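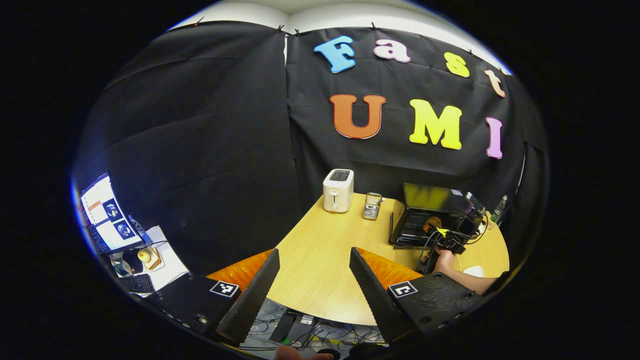
Handheld gripper set: equipment planning notes and data card
Version of 1 Nov 2021

Maintained by Lina Azar and Ikhsan Nugroho. Send corrections to Lina.

What is in this folder

The folder holds the planning sheets for the tabletop recording work, together with a small set of recordings made with handheld grippers. The planning sheets came first and are the part most people ask for. The recordings are included so that anyone pricing a similar setup can see what the equipment produces before they place an order.

plan_master.csv — every item we considered, bought or not
plan_bought.csv — items ordered, with supplier and delivery state
spares.csv — parts that wear out and how we reorder them
layout.txt — table positions and cable runs
recordings/ — 1,271 short recordings, one directory each
CHANGES.txt — what moved between versions

Amounts in the sheets are left in the currency of the quote. We did not convert them, as quotes came in at different times. If you need one total, convert on the day you do your own budget and write the rate down next to it.

Scope

The plan covers one recording station and the desk that goes with it. It does not cover a robot arm. An arm was priced in the first draft and taken out in October, when Yanti Ngau pointed out that the service contract alone would use up the money set aside for spares. The arm rows are still in plan_master.csv with the status "deferred". Please leave them there. Herman Nugroho will need them for next year's request.

Columns in plan_master.csv

item — short name, lower case
group — gripper, table, backdrop, compute, cable, prop, safety
supplier — as written on the quote
quote_ref — our own reference, blank if the item was already in the building
lead_weeks — what the supplier told us, never what we hoped
status — wanted, quoted, ordered, received, deferred, dropped
holder — the person who signs for it
note — free text

The lead_weeks column is the one that caused trouble. In earlier versions it mixed working weeks and calendar weeks. It is now calendar weeks throughout. Rows where we could not find out which was meant are blank.

How the budget was split

We split the money by group before asking for any quotes. Grippers took the largest share, then compute, then everything else. Props are on a separate line because they can be bought locally on a card and do not need an order number. Anything with a mains plug goes through Alfie Bunting first, even if it is a kitchen appliance and even if it will never be switched on.

Two suppliers quoted for the gripper parts, Deltura and Türkmen. Deltura was slower to reply but quoted every printed part separately, so a broken part can be replaced without buying a full set. Türkmen quoted only for complete sets. We went with Deltura. Both quotes are in plan_master.csv under their own references.

Storage came from Flarora. The first drive we specified was too small for a full round of recording, and the replacement is listed as a separate row.

Items that are easy to leave out

These were missing from our first draft and had to be added later:

Finger pads. They are soft and we treat them as consumables. Order them with the grippers and keep a full set unopened.
Printed markers. Budget for reprints. A scuffed or bent marker is replaced, not cleaned.
Cables. Buy one length longer than the drawing says, and put cable covers on the same order.
Backdrop cloth and clips. The cloth is cheap. Fixing it so that it hangs still took longer than expected, and the clips should be on the list from the start.
Floor tape.
Time. One person needs 2 days to set up the station before any recording is possible. It has its own row, with no supplier.

Recordings

Each directory in recordings/ holds one video, one pose file and one text file with the task name. Recordings last up to 9 minutes. Tasks are ordinary tabletop ones: picking things up, moving them and putting them down again. The operator's hand and forearm may appear. No sound was kept.

The set was planned at 1,000 recordings. We carried on past that while the station was still standing, and the extra ones are numbered after the planned ones. They were made with the second set of finger pads, so keep them apart if you are looking at grip.

Known problems

The pose file is missing from a small number of directories. These are listed in recordings/missing.txt.
Some early recordings have the wrong task name. Where we could tell what the task was, the text file has been corrected and the old name kept on the second line.
Exposure was not fixed until after the first round, so brightness varies there.
The prop list in layout.txt was not kept up after October. Items were swapped without being written down.

Using the plan for your own order

Copy plan_master.csv, clear the supplier, quote_ref, lead_weeks and holder columns, and start from the item names. Do not reuse our quotes. They have lapsed, and the Kuramberg one was for a single delivery with other goods on the same van.

Fill in the spares sheet at the same time as the main sheet. When we left it until later, the money had already been moved to compute and Ikhsan had to ask for it back.

If you can only afford part of the list, buy the grippers and storage first and borrow the table. Any steady table will do, provided the top does not shine under your lights. Do not save on storage by planning to delete recordings as you go — checking them takes longer than making them.

Terms

The planning sheets may be copied and changed freely. The recordings are for internal use and for groups that have written to Lina and had a reply. Do not put them on a public server.

Still to do

Enter the final delivery charge for the storage order.
Add part numbers to spares.csv for the left and right gripper panels.
Herman to confirm whether the deferred arm rows should be requoted or carried forward as they stand.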